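# Die Falte des Anstoßes

Gegen halb sieben abends, wenn andere Leute Nachrichten hören, steht Arnaldo Aguiar im Keller seines Mietshauses und bügelt die Hemden der Nachbarn. Zwei Euro das Stück, Manschetten inklusive, Rüschen nach Verhandlung. Angefangen hat er damit im Januar, nachdem die Reinigung an der Ecke einem Laden für Handyhüllen gewichen war. Inzwischen hängt im Treppenhaus eine Liste, und wer sich für Dienstag eintragen will, muss früh aufstehen.

Das Bügeln galt eigentlich als erledigt. Eine ganze Generation ist mit dem Versprechen groß geworden, dass der Stoff das irgendwann selbst übernimmt. Bügelfrei stand auf den Etiketten, pflegeleicht, dann Easy Care, und auf Englisch klang es gleich noch etwas weniger nach Arbeit. Wer je ein bügelfreies Hemd aus dem Koffer gezogen hat, kennt die Auslegungsfreiheit des Begriffs. Man ist davon befreit, es zu bügeln. Man sieht dann eben so aus.

Rosalía Marín besitzt kein Bügeleisen mehr. Sie leitet die Einkaufsabteilung des kleinen Hemdenherstellers Vallus und erzählt das mit der Gelassenheit einer Frau, die ihre Kundschaft kennt. »Unsere Käufer wollen ein glattes Hemd im Laden«, sagt sie, »zu Hause wollen sie vor allem ihre Ruhe.« Bei Vallus wird deshalb viel Mühe auf die Verpackung verwendet. Pappe unterm Kragen, Nadeln an Stellen, an denen man sie erst beim Anziehen findet, Seidenpapier, Klammern. Das Hemd ist in diesem Zustand so makellos wie nie wieder, und einige Kunden lassen es darum gleich drin. Marín kennt einen Fall mit 19 Hemden im Originalzustand. Der Mann trägt Pullover.

Die Geräteindustrie hat die Lücke natürlich bemerkt. Von der Firma Kragh gibt es eine Dampfstation, die sich anhört wie eine einfahrende Regionalbahn und beim Abkühlen etwa so lange braucht wie diese im Bahnhof. Bavby verkauft einen aufblasbaren Torso, dem man das feuchte Hemd überzieht, worauf er sich füllt und mit ausgebreiteten Armen im Schlafzimmer steht. Qistina Nugroho hatte ihn zwei Wochen lang. »Er hat ordentlich gearbeitet«, sagt sie, »aber ich habe mich jeden Morgen erschrocken.« Jetzt steht er bei ihrer Schwester, die tiefer schläft.

Nugroho selbst gehört zur Duschfraktion. Deren Lehre besagt, dass ein Hemd, im Bad aufgehängt, während man heiß duscht, von allein glatt wird. Die Lehre hat viele Anhänger und etwas weniger glatte Hemden. Daneben gibt es die Föhnfraktion, die Matratzenfraktion (über Nacht unterlegen, ruhig schlafen) und die große, schweigende Mehrheit der Pulloverträger. Unter dem V-Ausschnitt muss bekanntlich nur der Kragen stimmen, und seit den Videokonferenzen nicht einmal der auf beiden Seiten.

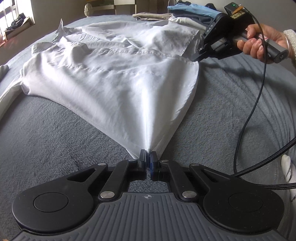 *Noch zu haben: weißes Hemd auf grauer Decke, mit Faltenwurf.*

Vielleicht liegt der Fehler ohnehin im Ehrgeiz. Der Textilrestaurator Gayan Seneviratne verbringt seine Arbeitstage damit, Falten zu erhalten. In seiner Werkstatt liegt ein Leinenhemd mit der Inventarnummer 2427, dessen Knicke er Zentimeter für Zentimeter dokumentiert hat, weil sie zeigen, wie es einmal zusammengelegt war. Würde man es plätten, sagt er, wäre es bloß noch ein altes Hemd. Sein eigenes hatte beim Gespräch eine bemerkenswerte Querfalte auf Bauchhöhe. Dokumentiert war sie nicht.

Man muss Seneviratne nicht ins Büro folgen, um davon etwas zu haben. In der Mode kehrt das Zerknitterte alle paar Jahre als Absicht zurück, meistens in Leinen und zu einem Preis, bei dem man das Bügeln hätte erwarten dürfen. Die Absicht erkennt man daran, dass der Träger dazu gute Schuhe anhat. Bei schlechten Schuhen bleibt es Nachlässigkeit. Das ist ungerecht, aber leicht zu merken.

Im Keller von Aguiar wird über solche Fragen nicht diskutiert. Er arbeitet mit einem Plastthorpe, einem Eisen ohne Display, dessen Kabel er selbst geflickt hat, und beginnt wie seine Mutter mit dem Kragen, von den Spitzen zur Mitte. Dann Passe, Manschetten, Ärmel, zuletzt der Rumpf. Über die Reihenfolge lässt er nicht mit sich reden, über Politik schon. Valter Rebelo aus dem zweiten Stock kommt meistens gegen sieben dazu, bringt Bier mit und zwei Hemden, von denen eines offensichtlich gar nicht getragen wurde. Aguiar bügelt es trotzdem und schreibt es auf die Liste.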